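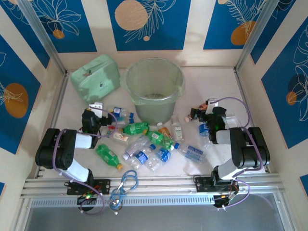
Looking after the two-arm sorting cell

The bottle cell at Resville went back into daily use in June after two weeks of stop-and-start running, and several people have asked what was done to it. This item covers the work in order, with the settings we ended up with, so that the Furthorpe group can do the same on theirs when they get to it.

The trouble began with the right arm. It would pick well for the first hour and then start to close its gripper a little to one side of the bottle. The left arm showed nothing of the kind. We suspected the camera calibration first and ran it again three times, which cost us most of a day and changed very little. The offset came back each time, always on the right, always in the same direction.

Britta Nolte found the cause with a straightedge. The right mounting plate had crept on the aluminum rail. Two of the bolts holding it had backed off far enough to turn by hand, and every time the arm swung inward with a bottle the plate shifted by a hair. The left plate was tight on all four bolts.

The rail and plates

Both plates came off. We cleaned the rail slots with a nylon brush and a vacuum, wiped them down, and put in new T-nuts from Bednarek. The old ones had worn bright on the edges and two would no longer sit square. The plates went back with medium threadlocker and were tightened in a cross pattern in two passes, the second one to 14 newton meters. Each bolt head now carries a stripe of paint marker running onto the plate. If the stripe is broken, the bolt has moved and the cell stays off until it has been dealt with.

The distance between the plates is 468 mm, inner edge to inner edge. That number is now written on a label under the rail. The setup sheet had it down wrong, and anyone who went by the sheet in the past would have put the right arm too far out. Please throw away any printed copies you have in a drawer. The corrected sheet is in the shared folder under the cell's name.

After the plates were back we let the arms run empty for 84 cycles at half speed and checked the stripes, then did the same at full speed. None had moved.

The cables

Each arm has a purple cable running along it between the gripper and the base. They need enough slack to let the wrist turn fully, and that slack has to go somewhere. On the right arm the loop goes out past the rail at the front, and it should be left that way. Somebody had tied it in close to the elbow to make it look neater – the outer jacket had a flat spot where it had been pinched. We cut the tie off and changed the cable.

When you fit a new one, do it with the arm powered down and folded. Plug in the gripper end first, then walk the joints through their full travel by hand and watch the loop at each one. It should never pull straight and never get between two segments. Only then fix it at the base, with the hook-and-loop straps and no zip ties. We keep two spare cables in the gray cabinet, and the last person to take one should tell Britta so that she can order more from Omport. Delivery has been slow this spring.

The small electronics board in front of the right mounting plate hangs by its wiring. This has been on the list for a while. A bracket has been drawn and will be printed when the printer is free. Until then keep your sleeves clear of it when you reach over the rail, and check that the red and yellow wires are pushed fully home before you switch on. One loose wire there stopped the cell twice in the same afternoon and gave a fault message that pointed at the gripper, so look at the board before you take a gripper apart.

The grippers

The finger pads on both sides were replaced. They had gone shiny, and a shiny pad slides on a smooth bottle long before it looks worn out. From now on pads are changed after 500 hours or when they fail the thumb test, whichever comes first. Rub a clean, dry thumb across the pad. If it drags, the pad is good.

The white brackets on the grippers were checked for cracks around the screw holes. Both were sound. Do not overtighten them. They are small, and the screws need a quarter turn past snug and no more.

With new pads on, the closing force had to come down. The old value had been raised bit by bit to make up for the slipping, and it was flattening thin water bottles so badly that they sprang out of the fingers on release. We went back to the original value and then up one step. Soda bottles hold well at this setting. The small brown and orange bottles are still the hardest thing the cell is asked to pick, and we slow the final approach for those.

Setting out the floor

The test after any repair is a mixed heap in the middle of the floor, between the arms, with the bucket behind it on the center line. Use green and clear bottles, some with caps and labels and at least one crumpled one with no label at all. A heap that has been neatly laid out will pass a cell that is not ready, so tip them out and leave them where they land.

The bucket matters more than it seems. Both arms drop into it, and if it stands off center one of them has to reach over the rim at a bad angle. Use the translucent green one with the wide rim. We tried a taller bin and the left arm caught it on the way in. Empty the bucket and wipe it out at the end of a shift, as bits of label and grit collect at the bottom.

The first two picks after a repair are done at quarter speed, one arm at a time, with a hand near the stop button. Bring the gripper down over the bottle and pause it there. Look from the front and then from the side to see that the fingers are even on both sides. If they are, let it close. If they are not, stop and measure the plates before touching the calibration. We did it the other way around and lost the day mentioned above.

With both arms working together, watch the middle of the heap. The software keeps the grippers apart by a set margin, and we widened that margin slightly after moving the right plate. Furthorpe should expect to do the same, as their margin was copied from our old file.

Regular checks

At the start of each shift, look at the paint stripes, the cable loops and the board wires. It takes a couple of minutes. Wipe the floor with a damp cloth and let it dry. Sticky spots from soda make light bottles drag, and then the pick position is off by the time the fingers close. Wipe the glass panel at the front while you have the cloth out.

Once a month, check the plate distance with the long caliper and write it in the log, even when it has not changed. Check the pads, run the empty cycles at full speed, and listen to the elbows. The left one has a faint tick near the end of its travel. It was there before this work and has not grown louder, but it should be noted if it does.

Results so far are good. The right arm now holds its position through a full shift, and calibration has been left alone since the plates were set. The bracket for the board is the one job still open, along with the new cable order. Questions about the settings can go to Britta, who has the old and new files side by side and can send either.

This site uses cookies to remember your settings and count visits. Accept all | Manage preferences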